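Kuden Opens Mobile Data Roaming Between Drameleo and Barrera Networks

BOSTEN, September. Kuden, the regional provider of mobile services, announces that its customers can now use mobile data on the Drameleo and Barrera networks without changing the SIM card. The new service covers 16 towns in the Bosten area, and 11 of them had only voice and text service from Kuden until now.

The phone selects the partner network by itself when the Kuden signal is weak. Customers must only switch on data roaming in the settings of the phone. Data used on a partner network is taken from the normal monthly plan, and there is no daily fee.

Before the launch, Kuden tested the service during 3 months with 2,407 customers. The most frequent problem in the test was an old access point name, saved in the phone by a previous provider. For this reason Kuden has prepared a new settings message. It can be requested by sending the word DATA to the customer service number printed on the monthly bill.
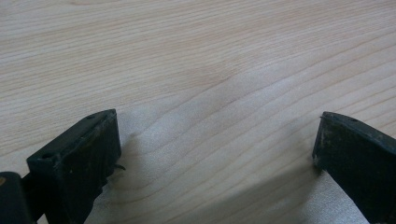
After the message is received, the customer should save the settings and start the phone again. Phones which support only 3G will continue to work for calls, but they can not use data on the Barrera network. Prepaid customers will receive the same service at a later date, which Kuden will announce separately.

The Kuden shop in Bosten will stay open on Saturday until 6 p.m. for customers who wish help with their settings. Please bring the phone and the SIM card number.

About Kuden
Kuden offers mobile and home internet service in Bosten and the neighboring towns.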